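Against the single gripper score

5 November 2018

Most gripper comparisons that cross my desk end in one figure: the percentage of picks completed, to one decimal place, with the test objects listed in an appendix. I have written reports of that kind myself. I now think the figure should be dropped from any comparison meant to guide a purchase, and that the space it takes up should be given to a description of the failures.

The occasion is a bench trial of two parallel grippers, the Stedus and the Tistau, which finished in October. Each made 2000 attempts over a set of 40 household objects. The final percentages were close enough that a different draw of objects could have reversed the order. On that basis a manager would pick the cheaper unit, and a manager did ask me why we needed a longer report than that.

The reason for the longer report is that the two units fail differently. The Stedus closes quickly and loses objects early, usually within the first part of the lift. The Tistau closes slowly, holds through the lift and then lets things slide during transfer. An early drop leaves the object near where it started, and the controller can try again. A drop in transfer leaves it somewhere else, often against the side of a bin, and in our trial most of those needed a person to reset the table. The score counts one failure in each case. 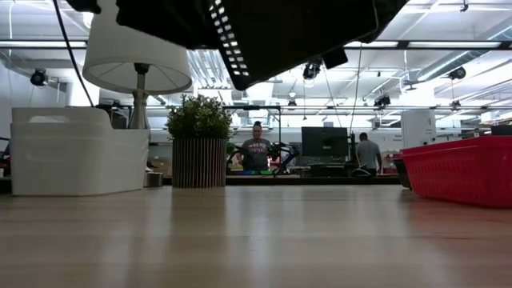 Weighting the failures is the usual answer, and I don't find it convincing. Any weight is a statement about what an intervention costs, and that cost belongs to the site. A warehouse with an attendant on every aisle will put it low. A kitchen running overnight will put it very high. A testing group that folds its own guess into the score has made the buyer's decision without saying so.

There is a second problem, and it concerns containers. Published object sets lean heavily toward things that are picked up: blocks, tins, bottles, fruit. The things they are put into are treated as furniture. In practice a slotted basket is one of the harder items on a bench. Its rim is an obvious grasp, but the slots sit close underneath and a fingertip that comes in slightly low will catch in one. When that happens the motor current looks much like a good grasp until the arm moves. Solid-walled bins do not have this fault, although a rounded corner offers very little flat area to close on, and both units rolled off corners more often than I expected.

We therefore ran baskets and bins as objects in their own right, with two arms as well as one. Two-arm work exposed a controller issue that no gripper score would have shown. The Cowie controller commands both arms on a shared clock and waits for the slower one. The Plulia runs them separately and corrects afterward. With the slower-closing Tistau on both sides, the difference was negligible. With the Stedus, the Plulia allowed one side to close and begin lifting before the other had settled, and the basket tilted.

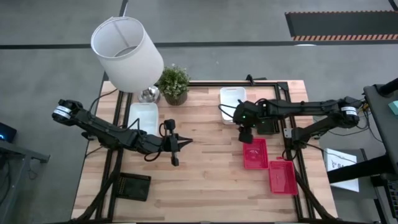

Two-arm bench with open bins and perforated or slotted baskets, overhead view.

It would be fair to object that this makes the results specific to our bench. They are. A gripper has no performance apart from an arm, a controller, a surface and a camera position, and a report that leaves these out has not become more general. It has only become harder to check. I would sooner read a narrow result with the mounting height and finger material stated than a broad one that I can't reproduce.

The camera position deserves more attention than it gets. An overhead view gives the best account of where a rim lies in the plane of the table and a poor account of fingertip height. A low side view gives the reverse, and a tall basket will hide whatever is behind it. We logged both views for every attempt. When I labelled failures from the overhead view alone, I put a good many slot catches down as slips. The side view corrected them. Groups that record from a single angle are probably reporting the wrong fault some of the time, and they have no means of finding out how often.

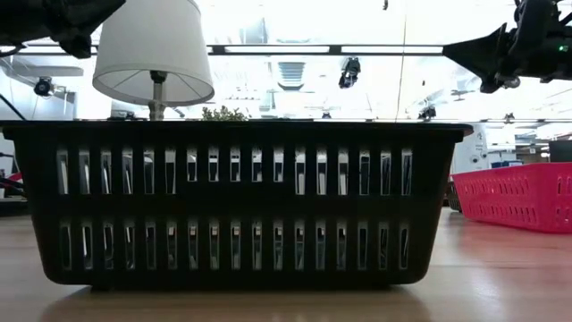 What a useful report would contain

First, a table of failures by type and by stage of the motion, with the raw counts. Second, the number of attempts that needed a person, stated separately from the number that failed. Third, the full configuration, including controller version, closing speed, finger pads and every camera used for labelling. If a percentage must appear, it can go at the foot of the table where the reader will reach it last.

None of this is expensive. The logs already hold nearly all of it, and labelling is slow but not difficult work. Our own report will follow this layout. It recommends the Stedus with the Cowie controller for unattended benches and makes no general recommendation between the two grippers.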